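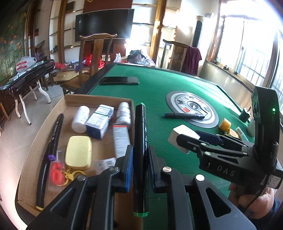
**September 2020**

**Honero opens its games room for a big sort-out of small things**

Pens, tape, pill bottles, key rings, half-used tubes of cream: every home has a surface where they all end up. Honero, the neighbourhood centre on Dirnau Street, is starting a free weekly session to help people get theirs back in order, and we're thrilled to be able to offer it.

Each session runs for 60 minutes around the mahjong table, with 6 places. Bring a bag or box of odds and ends from home and sort it into shallow cardboard trays — one for the desk, one for the bathroom, one for medicines that need to go back to the pharmacy.

"I had 99 pens and markers in my kitchen, and I tested every one of them on the back of an envelope," said program organiser Ludmila Skála. "It was a great afternoon, and I'd happily do it again!"

Ivone Damasceno will lead the first month. She ran a similar group at the Krajewska library in January and still gets photos of people's tidy drawers.

"Start with whatever's on the table and leave the cupboards for another week," she said.

Trays and labels are supplied. Mahjong carries on as usual in the evenings. To book a place, ask at the front desk or ring extension 358.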